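NOTES - two-arm bench kit talk, 25 May 2020
20 min plus questions. Water bottle. Clicker is in the side pocket.

Open
Hi, thanks for staying after lunch. I run the teaching lab at Birkach, I buy the equipment, I also fix it. Not a sales talk. We paid for our kit. Arden gave us nothing except a second power supply when the first one buzzed, and that was warranty.
Say who did the work - Ilse Van Rooij set up the tasks, Anjani Lumenta wrote most of the scripts. Ilse is in the room, hard questions go to her.

What we bought
The Arden bench kit. Two arms, one rail, cables, software on a stick. You supply the table and the walls.
Shortlist was three. Banska kit - cheaper, single arm, you add the second later and then it isn't cheaper. De Graaf - lovely build, but they want their own technician on site for setup and we couldn't get a date before September. So Arden.
Don't spend long here. People always ask about Banska, leave it for Q and A.

Setup
Box to first movement, one long afternoon. Would have been shorter but the printed guide is for the older rail and the bolt pattern is diffrent. The PDF on their site is right. Use the PDF.
Calibration - the guide says do each arm once. Do both, then do the first one again. Anjani found that out, cost us two days of weird offsets.
Cable routing: slow down here. They give you clips but too few. Leave slack at the elbow or the arm will find the end of the cable for you. We bought a bag of 100 clips and used plenty.

What we ask it to do
Three kinds of job. Writing on a small whiteboard, wiping it, and pipe fittings - valve, faucet, wrench work. Why these: writing needs light steady contact, wiping needs pressure, fittings need twist. If a kit is bad at one of them you find out fast.
Next slide, let them look for a sec.
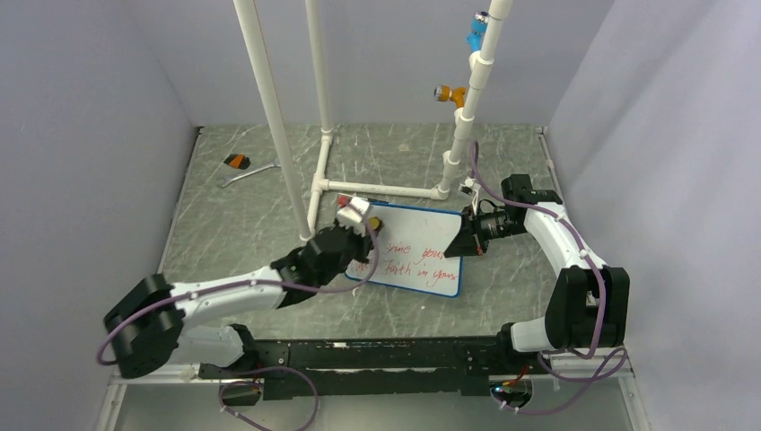
Writing first. Short phrases, red marker, two lines. Ours drifts up on the second line if you let the board move, so tape it. Lettering is readable from a couple of steps back, that was our bar. Ilse's bar was higher, she can tell you.
Pen pressure is the real issue. There's no force sensing in the base kit. You get it by being careful with height, or you pay for the add-on. We were careful with height. We went through a lot of markers!
Caps - two-handed job, and a good test of whether the arms agree on where things are. First month they did not agree.

Numbers slide
976 logged runs, all tasks together. Read it out, the font is small.
200 of those were writing only, that's the set Anjani tuned on.
100 were valve turns. Slowest of the lot. The gripper pads slip on smooth handles, we put grip tape on ours and it's been fine since.
Don't give a success rate for wiping, we changed the cloth half way thru and the numbers don't compare. If pushed, say that.

Good stuff
Arms share a rail so they stay put relative to each other. Sounds dull, saves you hours.
Wrist camera is worth the money. Get it at the start, adding it later means re-doing the cables.
Support replies next morning, by a person who has clearly touched the kit.
Students pick it up quick. Half a day and they're moving it on their own.

Less good
Guide (see above).
Clips (see above).
Software updates reset your saved poses. BACK UP YOUR POSES. Say it twice.
Reach is a bit short in the far corners. Draw the work area on paper before you build walls round it, we built ours then moved the rail.
Heavy wrench is near the limit. It'll hold it, it won't like holding it out at full stretch.

Would we buy again
Yes, for a teaching lab. For a factory line no, wrong tool, go talk to De Graaf.
If budget is tight and you only need one arm then Banska is a fair choice, I've no quarrel with it.
Second kit is in next year's request. With the force add-on this time, Ilse won the argument.

If time - tell the buzzing power supply story. If not skip to questions.

Likely questions
Noise? Fine in an office, fans are louder than the motors.
Left-handed writing? Tried it, same result, a bit slower to set up.
Can we get the scripts? Ask Anjani, she's tidying them up. Don't promise a date.
Price - don't quote, ours had the education discount. Send them to Arden.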